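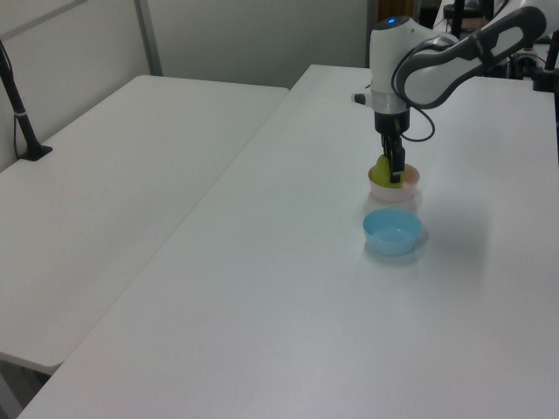 Gripper over the white bowl, blue bowl in front.

Budgeting for a second arm cell – what am I leaving out?

Posted in Equipment and Purchasing by skusthorpe_bench

We run one arm on a long white table and do pick work out of small bowls. A second cell has been approved in principle and I have to submit the equipment list by Thursday. The arm and the two-finger gripper are quoted. For everything else (table, mounts, cabling, spare fingers, bowls and test objects) I have put down a single line of $2,000. Purchasing at Skusthorpe wants it broken out. Is that figure realistic, and should the new cell get its own table or share the one we have?

neketti_ops

Own table. When an arm stops hard, the top moves a little, and a camera or second arm clamped to the same top moves with it. Leave a gap between the two tops and do not bolt them together.

$2,000 is low if the table is in it. Our last breakdown at Neketti, without the table:

Adapter flange and mounting hardware: $471
Spare finger set: $61 per pair, order 2 pairs
Cable ties, strain relief, clamps: out of shop stock

Get a separate quote for the table and ask for the load rating with the arm at full reach. The static weight alone is not enough to size it. Also budget for cable. If yours runs outside the arm and loops at the wrist, as in your picture, it is a wear part. Price a replacement now, and check that the loop clears the fingers at full wrist rotation.

Buchanan77

just buy the same thing twice. bowls are cheap, get them anywhere

merau_cell

Mostly agree with the first reply. Two additions from our April purchase at Merau.

Freight and installation were quoted separately from the arm and came in on a different invoice. Ask for both in writing before you submit.

Bowls are cheap, but buy them in one lot. We reordered from another supplier, the rim height was different, and the approach height had to be set again for every pick. Keep a few unopened. Same for the test objects – if a soft one is discontinued you lose your comparison with older runs.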